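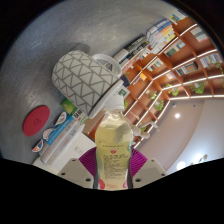
*Clear bottle with a white cap, pale yellow liquid inside*

**Subject:** Capture times wrong on half the Basanska airshow set, Draton puts the flying in the wrong order
**Raised by:** Selim Uysal
**Status:** closed, see bottom

Hello again! Sorry in advance for the length, but last time I kept it short and got asked for everything I'd left out, so here's the lot.

I shot the Basanska show with two bodies, the long lens on one and a short zoom on the other for the static line and the crowd. Came home with 1,221 frames, put both cards into one Draton project and sorted by capture time, same as I always do. The order is a mess. I've got a jet trainer landing before it takes off, and the helicopter demo is chopped up and scattered through the aerobatic team's routine. The captions are built from the running order (I have a little list of display slots and Draton fills in the aircraft type from the time), so now a good chunk of the set is captioned as the wrong aeroplane. There's a glider in there labelled as a tanker, and I'd quite like to sort that before the magazine sees it.

Draton version is whatever was current in June, desktop, not the web one. The importer is the Vistis plug-in.

**What I tried first**

Checked the clocks on both cameras, obviously. Both are right to the minute, I held them next to the kitchen clock and photographed it with each one. Same time on the back of both screens. So I thought, fine, it's the software, and got a bit cross with you, sorry.

Then I deleted the project and imported again from the cards. Same result. Imported only the long lens card: perfect order, captions all correct. Imported only the short zoom card: also perfect order among themselves, but every caption wrong. That was the first real clue, I think, and I should have written it down at the time because I then forgot it and spent an evening rebuilding previews for no good reason.

**Reply from Dursun (support)**

> Thanks Selim, single card imports are a useful test. Please open one frame from each camera in the Vistis details panel and tell me what the "offset" line says. It's under the capture time and folded away by default, so click the small arrow.

**Me again**

Found it! Took me a while, the arrow is tiny. Long lens body says +02:00. Short zoom body says +00:00. So the clock on the second one reads correctly but the camera thinks it's in a different time zone, and Vistis is being clever and shifting everything by 2 hours when it puts the cards together. I'd never have looked there. I reset that body over the winter after a firmware update and I must have typed in the time and skipped straight past the zone page.

Question though: can I fix the files without touching the actual clock time? If I use the ordinary "shift time" tool it moves the hours as well and then I'm wrong in the other direction (tried it on a copy of 22 frames, and yes, wrong in the other direction).

**Dursun**

> Don't use Shift Time for this one. Select the frames from the second camera, then Metadata > Zone > Replace offset only. Leave "recalculate capture time" unticked. After that, run the caption rule again, as it won't refresh by itself.

**Me, later the same evening**

Did that. Filtered by camera serial, selected the lot, replaced the offset, left the box alone, ran the captions again. The order is right now, the trainer takes off and then lands, and the helicopter is back in one piece.

There were 14 frames that wouldn't budge. They turned out to be ones I'd already edited and locked on the train home, so the metadata was read only. Unlocked them, ran it again, all fine. Might be worth a warning message when locked files get skipped? Draton just said "done" with a green tick and I only noticed as I was scrolling through looking for the glider.

I've set the zone on the second body as well and done a test import from both, and the kitchen clock pictures now sit next to each other.

Happy for you to close this. Thanks Dursun, and I take back the grumbling about the importer.

**Dursun**

> Closing. Locked file warning passed on as a feature request.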